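Budgeting for a second pair of hand-held grippers — worth it?
Posted in: Planning and Purchasing
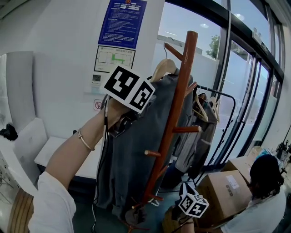
brisa_ayala
So we've got $762 left for equipment until March and I'm itching to spend it! We're recording clothes handling (hangers, shirts, coat pegs) and I'd love a second pair of grippers so two people can work at once. Narkley has a pair that just fits. Anyone running theirs?

UMendoza
Yes, and I love them! Light, nice colour coding, easy on the wrists. Budget for spare cables though — we went through 2 in the first month.

irja_h
I'd hold off. A second pair means more storage, more charging and more labelling hours. Put the money into drives and a wider mix of garments first.

brisa_ayala
Garments are cheap, we got more than 100 from the thrift shop for next to nothing :) Drives, fair point.

UMendoza
Disagree with Irja on this one. If a gripper dies with one pair, your whole day is gone.

irja_h
Then buy one spare, not a pair. Droroter sells singles and they ship in 10 days.

brisa_ayala
Ooh, didn't know they did singles. Asking them for a quote tonight!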